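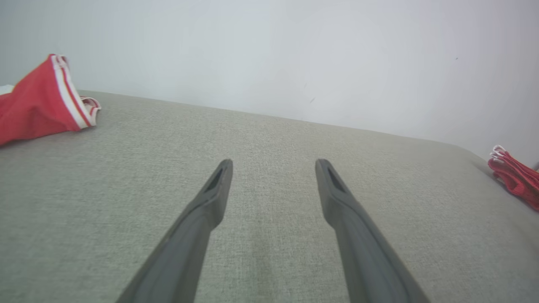 Photo: Lina Sleiman

I went through a lot of camp chairs before I bought the Cevar high-back, and most of them ended their days in the hard rubbish out the front of our place. So I'm a bit of a tragic on this subject, sorry in advance!

First impressions were good. It comes in a proper carry bag that's bigger than the chair (why is this so hard for everyone else?) and you can get it back in with cold hands at six in the morning without swearing. The legs fold out in one go, there's a little lock on each side, and then you just sit. My old one from Mostlow needed a knee on the crossbar and a decent shove, and it always picked the moment I had a cuppa in the other hand.

We took two of them up the coast in May and the trip meter said 1,284 km by the time we pulled back into the driveway, with a different campground nearly every night. So they were in and out of the ute constantly, usually under the esky, and once under the esky and the dog. Neither frame bent. One of the plastic feet popped off in the soft sand at the second stop, and I found it by standing on it with no thongs on. It pushed back on and has stayed put, but I'd keep an eye on yours, or put a dab of glue in there before you leave.

Comfort is where it earns its money. I'm short, and high-backs normally shove my head forward like I'm waiting for the dentist. This one has a head pad you can slide down, and it stays where you put it. My husband is a much longer unit than me and he was happy too, although he reckons the seat could be deeper. The armrests are firm enough to push yourself up from, which matters more every year...

Now the grumbles. The cup holder is hopeless. It fits a stubby fine but a keep-cup goes in on a lean and a wine glass hasn't got a chance. The fabric also gets pretty warm in full sun, and mine took ages to dry after a night out in the rain, longer than the tent did. And it's heavy! Fine from the car to the fire pit, no fun at all along the track to the beach. If you need something to carry any distance, have a look at the smaller Mangubat one, my sister swears by hers.

Cleaning is easy enough. Warm water, a bit of dish soap, soft brush, leave it open in the shade. I got sausage grease out of the armrest with bicarb, and sunscreen marks mostly came out too (mostly).

We're past 3,000 km with them now, counting all the weekends since, and the stitching still looks tidy. The bag zip is getting sticky but I blame the salt. Four stars from me, and I'd buy them again, especially if you can catch them at the end-of-season sale like we did. Check the spare feet are in the pocket before you leave the shop, ours only had the one.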